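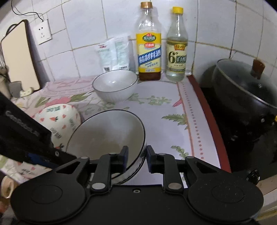
Kinga Kovács wrote in to say that my porridge advice was wrong, that soaking oats overnight does nothing for the texture, and that I should try it side by side before telling people otherwise. Fair enough. I did, over a week of breakfasts, and she is mostly right.

38 shares
12 comments

So this is the revised method. It leaves out a good deal of what other porridge pages insist on, as I could not taste the difference.

What you need for two bowls

Rolled oats, 100 g
Water, 300 ml
Whole milk, 230 ml
A good pinch of salt

1. Put the oats in a dry pan and toast them over a medium heat for three minutes, stirring. They should smell of biscuits. If they smell of toast, turn it down.

2. Pour in the water and milk together, cold. I have read that you must add the milk at the end or it "seals" the oat. I don't know what that is supposed to mean and the porridge doesn't seem to know either.

3. Bring it up slowly and stir now and then. Constant stirring makes it gluey, whatever your grandmother said. Mine said it too.

4. Salt goes in at five minutes. Earlier is supposed to toughen the grain. I tried both and would not bet money on telling them apart, but I keep forgetting otherwise.

5. Take it off the heat while it still looks too thin - it thickens a lot in the bowl. Lid on, two minutes.

Warm the bowls with hot water from the kettle if the kitchen is cold. This is the one bit of fuss I'd defend.

On oats: I bought the Rekov jumbo ones and the plain ones from the market in Wimville. The jumbo oats cost nearly twice as much and want another four minutes. They are chewier. Whether that is better depends on how you feel about chewing at seven in the morning.

As for the claims that porridge keeps you full until two o'clock, I was hungry at eleven every day, with either sort. A spoonful of peanut butter got me to noon.

Leftovers set hard in the fridge. Slice them and fry them in butter, or loosen with milk in a small pan over a low heat. The microwave works as well, with a stir halfway through.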